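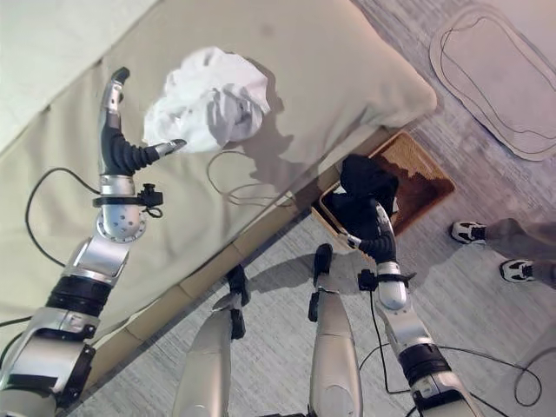 # Running a Local Campaign Out of Your House

These are tips collected over two school board races and one county commission race in Fovville, all of them run from a three-bedroom house with a one-car garage. Most of it is about signs, paper and food. For filing deadlines and finance reports, call the county clerk and write down who you talked to.

## Yard signs

Store corrugated plastic signs flat, off the concrete. A couple of 2x4s under the bottom sign will do. Signs stood on edge all summer take a bow and flap in the wind once they're out.

Wire stakes go in easier after rain. In dry ground, make pilot holes with a long screwdriver or a piece of rebar and a hammer. Wear gloves. The cut ends of the wire will go through a palm.

If a stake won't slide up into the flutes, don't force it, or it comes out the side. Pull the legs slightly apart and start again one flute over.

To clean used signs, lay them on the lawn and wash with dish soap and a soft brush. Skip acetone and anything with a scouring pad, both of which take the ink off. Dry them completely before stacking or they'll mildew by January.

For the big 4x8 signs, use fence posts and zip ties, and cut a few half-moon flaps in the sign if the road is windy. Check with the city about right-of-way before you dig. In Escobedo we had to move one back nine feet on a Sunday morning, with the posts already set.

## Stakes and old signs

Bundle stakes with strips of inner tube. Rubber bands rot and string tangles. Hang the bundles from a garage hook, legs down.

Old signs make good drawer liners, paint trays and knee pads for weeding. If you plan to reuse them for a later race, turn them and print on stickers, but read the disclaimer line first. The old committee name has to be covered if the new committee is different.

## Paper and mailings

Do postcards at a table with nothing else on it. Coffee goes on a separate chair or the counter. We lost 60 finished cards to one mug.

- A damp sponge in a saucer beats licking stamps or fingers.
- Sort by carrier route before you write, if your list allows it. Sorting afterward takes twice as long.
- Blue ink shows up better than black on a printed card.
- Shoeboxes hold standard postcards upright. Cut index tabs out of cereal boxes.

Label every walk packet on the outside with the precinct and the number of doors. Precinct 126 is all stairs, so it goes to people with good knees.

Keep receipts in a 13-pocket accordion file, one pocket per month and one for things you can't identify yet. Thermal receipts fade, so photocopy them the week you get them. Hala Semaan kept ours, and the only receipt she ever had to chase was from a hardware store.
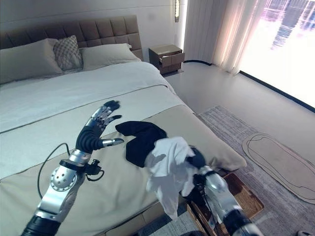
## Clipboards and pens

Tie the pen on. Use cotton string, long enough for a left-handed signer. Ballpoints quit in cold weather, so carry pencils for your own notes and keep spare pens in an inside pocket. Petition signatures need ink.

A gallon freezer bag over the clipboard keeps off drizzle. Slit one side so a hand can get in.

## Feeding people

Canvassers come back hungry and at different times. Chili in a slow cooker on warm is easiest, and the second easiest is baked potatoes in a cooler lined with towels. Preheat the cooler with hot water, dump it out, then load it straight from the oven and eat them within a couple of hours.

Mahsa Azimi's lentil soup feeds 20 and has no meat or dairy in it, which saves asking. Put the ingredients on a card by the pot.

For a candidate coffee at home, move the food away from the front door. If it's in the entry, people stop there and the room stays empty. Borrow folding chairs from a church or the Landton library, and put masking tape with the owner's name under each seat.

## Taking it all down

Keep a list of sign addresses from the first day, with a note on where in the yard each one is. Ours had 182 addresses at the end, and without the list we'd have been driving around for a week.

Pull signs within the time your city allows. Tug straight up with a slight twist. If the frost got there first, pour a little warm water at the base of the stake and wait a few minutes.

Wire stakes can usually go to a scrap yard. Corrugated plastic mostly can't go in curbside bins, so ask the printer if they take it back.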